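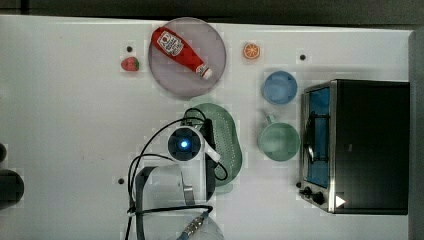
Step 3: Compare finger sets on the colander

With the arm mounted and the camera stream running (Steps 1 and 2), the next job is to decide which finger set stays on. We compared the Flusard narrow tips with the Drovstead wide pads on the same arm, the same controller and the same objects. The colander is the useful test. Bowls and mugs give a clean rim from almost any angle, and both sets handled them well enough that the results told us very little.

3.1 Lay out the objects. Keep the colander near the middle of the table and leave the other items in place between trials. A plate with a bottle lying across it is worth including, as it gives the overhead view something with a strong outline. Do not clear the table for the colander trials. Clutter is part of the test.

3.2 Set the approach height. Jog the open gripper to a point above the colander and save that pose as the start pose. Every trial begins there. Set the speed limit to the same value for both finger sets and write it in the log header.

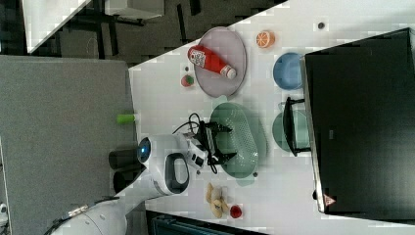
If the cable bundle pulls tight at any point in the approach, stop and re-route it before saving the pose. A tight cable changes the wrist torque reading, and the Torres controller will report contact early.

3.3 Check the wrist camera. Open the fingers fully and confirm that both tips are in view. Then look at how the perforations come through. Holes can read as dark or as bright depending on what is behind them and where the light falls, and glare will hide a few of them completely. Depth drops out in the same places.

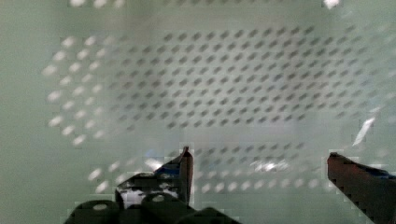 Lock the exposure before the first trial. With auto exposure on, the depth mask changed as the fingers moved down, and the Kevton grasp planner picked a different contact point each time. Laurinda Azevedo found the setting under Sensor > Manual – it resets after every firmware update, so check it again.

3.4 Run the trials. Do 13 grasps per finger set, then swap and repeat. After each swap, re-zero the gripper width. The wide pads are 2 mm thicker per side, and without the new zero the closing distance is wrong for the whole batch.

3.5 Log each result as held, slipped or missed. A grasp counts as held only if the object stays in the fingers through the lift and the return. Put anything odd in the notes column, including planner timeouts.

Known problems

Planner returns no grasp: usually the depth mask has too many gaps. Move the light and capture again.

Error 191 on the controller: the gripper width is outside the saved range. Re-zero and restart the batch.

Step 4: Repeat with the overhead camera only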